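Small things on the table: sorting a household drawer
Speaker notes, Hanna Kaczorowski
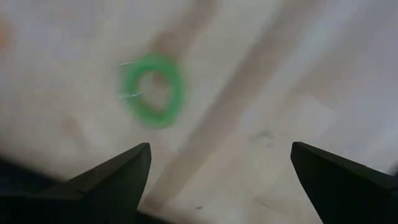

Good afternoon, and thank you for coming. My talk is about the drawer which every home has, the one with rubber bands, hair ties, bits of string, keys and old buttons. I will speak about how we emptied such drawers at Liko and what we learned from it.

(Wait until the people at the back have found their chairs.)

1. How it started
At Liko we repair and lend household things. We also receive boxes from flats which are being cleared. Last June we opened all the boxes from the Zusudmont storeroom and wrote down each small object. There were 2,155 of them. After the first sorting we kept 1,358. The others went to recycling or to the bin.

Say slowly: I do not think the number itself is important. Important is how long each decision took.

2. The loop problem
The slowest group was the small loops. A green loop lies flat on the table and it can be a rubber band, a hair tie or some other elastic. From above they look very similar. In the storeroom we had three boxes for them and we were always moving the same pieces between these boxes. My colleague Štěpánek proposed to make only one box, with the label "loops", and I was against it for two weeks. He was right.

(Pause. Usually somebody laughs. If not, continue.)

3. Threads and fluff
Small things from a drawer bring other small things with them. Thin white threads are the most common in my experience. On a pale table you can easily miss them, so please use a darker cloth if you have one. We tried a blue tea towel and later a brown tray. The tray was better, as the towel was giving us new threads.

Our rule for threads: if it is shorter than a finger, do not ask what it is. Put it away.

4. The table
Choose a table with nothing else on it and good light from the side. Marks and streaks on the surface will disturb you more than you expect, one starts to wipe them and forgets the sorting. Take one object, decide, put it down. In our workshop in Clakum we gave people 80 objects each, and almost all of them finished before the coffee break.

(Show the tray now. Do not pass it round, last time it came back with two buttons missing.)

5. What I would do differently
I would test the elastic first. Old rubber bands become hard and they break when you pull them, so pull gently and away from the face. I would also buy the boxes after the sorting. We bought them before, and many were too deep.

Questions
Somebody will ask about batteries. Answer: separate box, from the first minute, and take them to the collection point.
Somebody will ask about keys. We still have all of them.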